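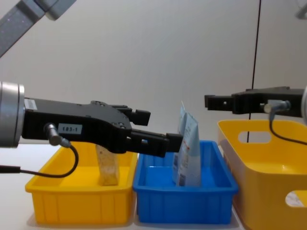
Speaker notes: The Pantry Talk (long version)

By Cherry Mae Soriano | 02/11/2022
8 min read

Opening

Say hi, thank Rochelle for the invite. Wait for the people at the back to find chairs.

Start with the cumin. So when we moved out of the apartment on Washolm Street I found four jars of cumin. Four! All open, all about a third full, and I'd put cumin on the shopping list that same week. I'm a person who gives talks about kitchens and I could not find my own cumin. (Pause here, people usually want to tell their neighbor about their own version. Mine was cumin, my sister's is baking soda.)

Then: tonight is about food storage at home. Pantry, fridge, a bit of freezer. I won't tell anybody to buy matching jars.

Part 1 – What we waste and why

I kept a notebook for a year. Every time I threw food out, I wrote down what it was and what I'd paid for it. The total came to 470 dollars, and that's for two adults and a kid who mostly eats noodles. Let that sit for a second.

Most of it was boring stuff. Half bags of salad, the heel of the bread, sour cream. I had expected the fancy ingredients to be the problem, the tamarind paste and so on, but those keep forever and I felt too guilty to toss them anyway.

Ask the room: what did you throw out last? Take three or four answers, no more, or we'll be here till ten. Last time in Fitzsimmons a man talked about a ham for a very long while and I had to drop the whole freezer part.

Part 2 – Zones

My pantry is a closet. It used to hold coats. Everything in it lives in a zone, and a zone is just a bin or a stretch of shelf with one job. Breakfast. Baking. Things that go over rice. "Lunchbox" is its own zone at our house and my son is allowed to raid it without asking, so I don't get asked.

Go slow on this bit: the zones have to match how YOU cook. Mark Anthony Mercado, who did the community kitchen class with me in April, sorts by cuisine and it works great for him. I tried it and ended up with soy sauce in three places. I sort by meal. If you bake once a year, you don't need a baking zone, put the flour up high and forget about it.

Open bins beat lidded ones for anything you use daily. I know lids look nicer. But a lid is one more thing to do with your hands full, and then stuff gets set on top of the lid, and then you've made a second shelf out of laundry clips and batteries and you can't get at the crackers.
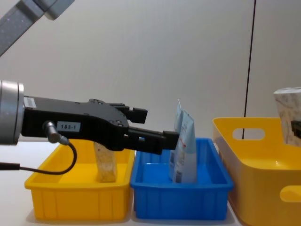 And keep the bins shallow if you can! Deep ones turn into a well. You put the new rice on top of the old rice and the old rice stays down there until you move.

Part 3 – The fridge

Older food moves to the front when the new food comes in. Stores do it, and it takes me a couple of minutes on shopping day. I do it before I put my feet up, otherwise it doesn't happen.

Have one "eat first" box. Ours is an old cake tin without its lid, on the middle shelf at eye level. Leftover beans, the open yogurt, half a pepper. Dinner starts with whatever is in there. My notebook total for the second year was 255 dollars, and I give the tin most of the credit.

Herbs: stand them in a glass with a little water, loose bag over the top. Basil stays out on the counter, it goes black in the fridge. Someone always asks about tomatoes. Counter till ripe, then fridge if you must.

If running long, skip to the label tape.

Label tape – masking tape and a marker, kept ON the fridge with a magnet clip. If it's in a drawer you won't use it. Write what it is and the day you opened it. Florante wants me to mention that frozen soup and frozen gravy look identical. He found out at Thanksgiving.

Part 4 – Questions

Leave around 43 minutes for these if the library lets us stay (check with Rochelle, she has the key). Handouts are on the side table, the blank notebook page is the one on yellow paper. Remind people to sign the sheet if they want the bean recipe by email.

Put the chairs back afterward, stacks of six.

Last updated: after the Stetitz evening, added the part about shallow bins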